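Farnevura opened its workshop to Rivwood members for an afternoon in August, and our transport turned up only a little late, by our standards a triumph. Those who came for robots that dance went home early. The rest of us watched people tidy up a hairbrush, slowly, with a gripper you hold in your hand and squeeze.
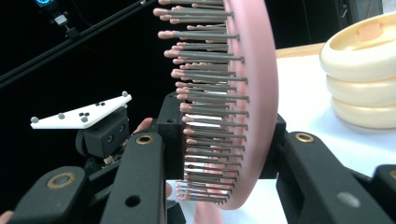

*Farnevura's hand-held gripper with the pink brush. Pins to the left, please.*

The idea is that a person does the job first and the machine studies the recordings later. Our hosts want 800 of them before December, which is a lot of grooming equipment for one table. They explained that a brush is hard because it has a bad side, and the bad side is most of it. Visitors were then offered 3 tries each. I used all of mine and would like it noted that the handle is slippery.

Approaching from the wrong direction was the popular mistake. You line up beautifully with a patch of bare table, feel very pleased, and close on nothing.
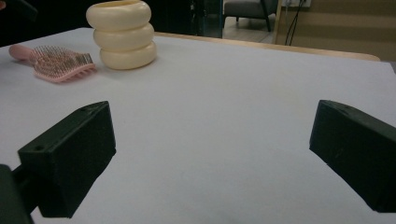 Sutherland wrote in afterward to say the whole business could be settled by hanging the brush on a hook, and that any robot needing 800 lessons should be asked to pay tuition. We have passed this on.

The better moments came late in the day, once the talking had stopped and the coffee had run out. Picking up is one skill and keeping hold at an angle is another, and the second one drew the crowd.
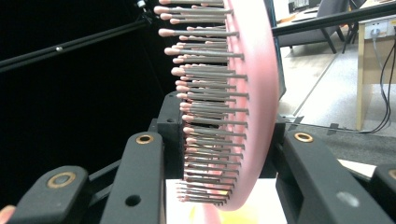 ## Next visit

Skarnico has offered us 17 places in December. Closed shoes, no umbrellas, and bring your own lunch.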